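Play kitchen corner gets a refill, and the bananas went first

26th August

14 comments 48 shares

I stopped in at the Camenzind toy library this morning meaning to stay for five minutes, and of course I was there until lunch. They've finally opened the new play food shelves! If you have a kid under six you probably know the old ones, two sagging crates by the door with half a pizza and a lot of loose peas.

The new lot comes to 295 pieces, all of it fruit, vegetables and bread, and it's sorted into bins low enough for a toddler to reach. Ambros Rainer runs the place and he spent most of the summer picking it out. He told me he went back and forth for weeks between two suppliers, Sturov and Zamon, and ended up buying from both. The bread is from Zamon. Most of the fruit came from Sturov, and I have to say the fruit is what I'd go for.

The colors are softer than I expected. I grew up with play food so bright it practically glowed, and these are closer to what you'd pick up at the store, or at least a slightly faded version of it. The bananas are my favorites, pale and buttery.
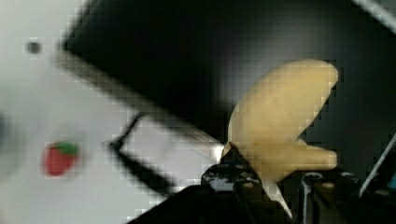

I asked Ambros what gets borrowed most and he didn't even have to think about it. Bananas, every time. Kids use them as phones, they feed them to stuffed animals, and one little boy carried his around the whole morning tucked under his chin (his mom gave up on getting it back before snack time). The old crates were down to a single banana by spring, so he ordered extra.

You can borrow by the bag now, too. Each bag holds up to 32 pieces and you get to keep it for two weeks. I took one home for my niece and let her choose, which was maybe a mistake, as we now own a temporary collection of bread rolls and one eggplant. There's a little card inside with a list so you can check everything before it goes back. If something gets lost under the couch, tell them at the desk. They're pretty relaxed about it.

The corner also has a new play stove, a Flameo, with knobs that click. Two sisters were having a serious disagreement over it when I walked in, and by the time I left they were running a soup restaurant together. I was charged $200 for a bowl of carrots. I thought that was steep, but the service was very good.

Membership hasn't changed and the play food bags are included, so if you already have a card you can just walk in and grab one. Mornings are busiest, and after three it's a lot calmer if your kid likes some elbow room. Ambros is hoping to add pots, pans and a few kid-size aprons in November, and he's happy to take good used ones off your hands before then. Leave them at the front desk with your name on the bag.

Share this story 14 comments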